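Kidus Gebreyes started the robotics club at Endale in a storage room with one folding table and a donated arm. Five students came to the first meeting. This year the club meets in a proper classroom, and its main project, called Hultumero, is entered in a regional student contest in December.

The task the students picked is scooping. The arm has to lift a spoon, take a measure of dry grain from a bowl, and put the spoon back where it found it. Gebreyes said the students wanted something from a kitchen.

"They had seen plenty of arms stacking blocks," he said. "One of them asked why it couldn't help make breakfast. I said, fine, write down every step of making breakfast. They came back with two pages and we cut it down to a spoon and a bowl." 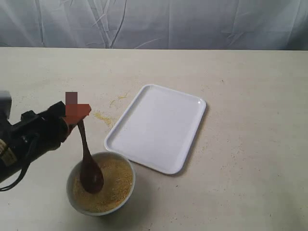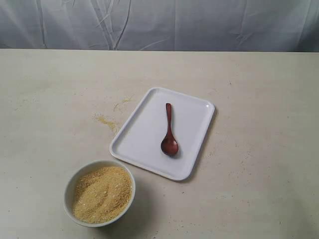 Gebreyes teaches math during the day and says he learned most of what he knows about robots alongside the students. The software they use, Ruletti, lets them record a motion by guiding the arm through it and then adjust the recording afterward. They have saved 203 recordings so far. Each one gets a short written note, and he reads all of them. Grain on the table beside the tray goes into the note too, even if the spoon ended up in the right place. "I don't take points off for spilling," he said. "I take points off for leaving it out of the note."

The contest rules allow 60 seconds per attempt. In October the students were well over that. They got the time down by changing how the arm approaches the bowl, an idea that came from a ninth grader who had joined to work on the club's website.

"She had never touched the arm," Gebreyes said. "She watched for a while and asked why it stopped before it went down. We had put that stop in on the first day and forgotten it was there."

Money is tighter than he would like. The club runs on a grant of $2000 a year from Vinau, a local parts supplier, and one replacement motor can use up a good share of it. Students now do most of the repairs themselves. Gebreyes keeps a drawer of broken gears for new members to take apart.

I asked what happens to Hultumero after the contest. He said the older students want to try pouring, and the younger ones want to keep scooping until they can do it with rice.

"I'll let them argue it out," he said. "We have the room until five."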